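Home | Reviews | Screenings | Podcast | Shop | About

Search this site... Go

Tindell Film Nights: the pre-screening safety checklist, with my comments

I've been running the queer rom-com nights at the Tindell for long enough that the checklist lives in my head, and that's exactly the problem, so Ngozi made me type it up before August. Tick things off as you go. My comments are underneath each item, and you're free to skip them if you've heard me bang on about exit signs before (you have).

1. Exits clear, both sides and the one behind the screen
[x] Left [x] Right [ ] Behind screen

The one behind the screen gets me every single time. Somebody leaned the spare masking panels against it after the last double feature and I only found them because I went looking for my scarf. Panels go in the store room, flat. Please don't sign this line until you've pushed the bar on all three doors and felt them open.

2. Exit signs lit with the house lights OFF
[x] Done

Turn everything off and stand in the back row. Yes, the green glow is annoying during a moody coming-of-age thing with a lot of night swimming. No, we are not taping over it! I love that movie too.

3. Head count against the licence
Limit: 205 seated. Tonight: ____

We sold out the Pietrzak retrospective and then eleven people turned up who were "just with a friend". I like every one of them and I still had to send them to the café. Two hundred and five means that many bums on seats, including yours if you're sitting down to watch. Use the clicker at the door, because the ticket app doesn't know about comps.

4. Aisles
[x] Centre aisle [x] Side aisles [x] Wheelchair bays

No beanbags in the aisle, even for the sleepover-themed one. The wheelchair bays stay open until the lights go down, and the companion seats beside them go with them.

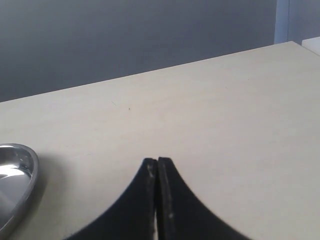 5. Projector and booth
[x] Vents clear [x] Cables taped [ ] Extinguisher tag current

The Ollov has 395 hours on the lamp and the manual wants it changed at 1000, so we're golden for a good long while. What bothers me more is the vent at the back, which collects fluff like you wouldn't believe. Wipe it with a dry cloth while the thing is cold. The extinguisher tag is out of date and I've left that box blank on purpose. I've emailed the building twice. Until there's a new tag, borrow the one from the foyer desk, hang it on the booth hook and put it back after!

6. Power boards
[x] One board per outlet

The popcorn machine gets its own outlet. It does not share with the kettle, the fairy lights or anybody's phone. We lost sound right before the airport kiss last winter and I've never heard a room full of women groan like that.

7. Sound level
[x] Checked from row C

Row C is under the left speaker and cops the worst of it. If you have to raise your voice to talk to the person next to you during the trailers, bring it down two notches. Musicals, bring it down three.

8. Content and strobe notes posted at the door
[ ] Printed [ ] On the website

Still to do for the new one. Bronisława watched the Skallovow short all the way through with a notepad and says there's a nightclub bit with flashing lights, fairly early on, plus a dead dog (mentioned, not shown). Both go on the sign. I know some people think the dog counts as a spoiler. Those people can look at their shoes when they walk past the sign.

9. First aid kit
[x] Sealed [ ] Restocked

It's low on the small bandages, thanks to everyone who wore new boots to the Western night. I've put $300 aside for the year for this sort of thing, so buy the decent ones and give me the receipt.

10. Foyer floor and steps
[x] Mats flat [x] Handrail solid

There's a wobble in the bottom bracket of the handrail if you really lean on it. I tightened it with a screwdriver from my car and it's holding, but check it again next time and write down what you find.

11. Close-up
[ ] Toilets checked [ ] Booth off at wall [ ] Alarm set

Check the toilets properly, with your voice and then with your eyes. Ngozi has the alarm code, and so does Bronisława. If neither of them is on, ring me, I'll be up. I'm always up after a romance with a good ending.

Signed: ____________ Time out: ______

We use cookies to remember your preferences. Accept | Manage settings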